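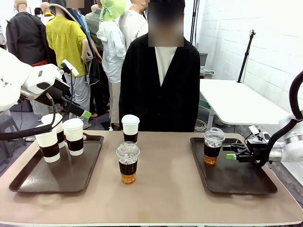

Tea on one tray, lidded paper cups on the other.

14 shares 2 comments

She had already told me twice on the phone that she would talk for as long as I let her, and bless her, she was as good as her word. Her husband was diagnosed with dementia the winter they moved to Dellis, and by March she was asking everybody she met where the other families were.

"I knew we couldn't be the only ones," she says. "I just wanted somebody to sit with on a Saturday who wouldn't mind if he told the same story again. I love that story, by the way!"

The Peltonen Circle grew out of that wish, and it now has 197 families on its list, with nearly 225 expected once the Beler group joins. They sing, they swap phone numbers, and they grumble (quite a lot, she admits) about forms.

What would she say to someone whose diagnosis is brand new? She thinks about it for a good while.

"Come and be with us, and bring whoever you love. You don't have to talk. He didn't say a word for the first 2 visits, and then he asked a lady to dance, and it wasn't me!"

They still dance, mostly in the kitchen.

2 comments · Share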